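Is it worth oiling a wooden dish rack, or is that a myth?
Asked by Girnell, 8 Aug 2024

I've read that you should oil a new rack every month or it goes black. Sounds to me like something put about by people who sell oil. Has anyone tested it?

Maj-Britt Bakke
Not tested properly, no, and I doubt the people writing those care guides have either. I oiled one rack and left another bare, and by December I couldn't tell them apart.

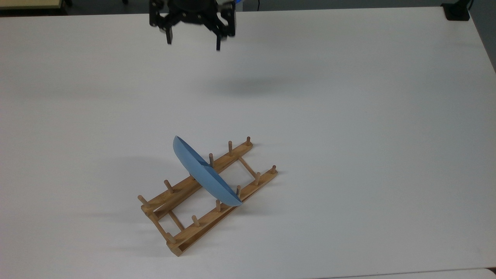
Black spots come from water sitting in the joints, whatever you rub on the outside. Most of us make it worse by cramming every slot. With a single plate in, like the blue one, air gets to nearly all of the wood. I don't expect anyone to live like that, but leave gaps where you can.

Trurkine
Depends on the wood. Bamboo is different I think? Mine cost 9 quid and went mouldy, oil or no oil.

Setiawan
I'd be wary of blaming the price. Where the wood touches the worktop matters more to me.

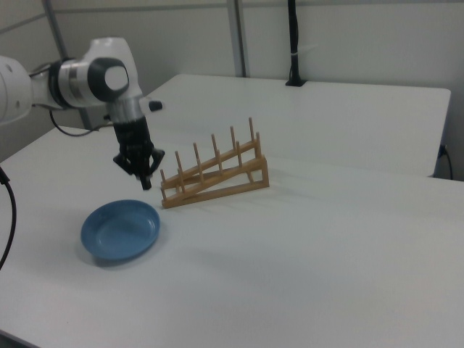

People fuss over the slots and forget the underneath. On a sloped rack, the two slanted rails sit up on a triangular base, so the base is the bit to wipe. I turn mine over for some 45 minutes after washing up. If you must oil it, use food-safe mineral oil. Olive oil goes sticky and smells.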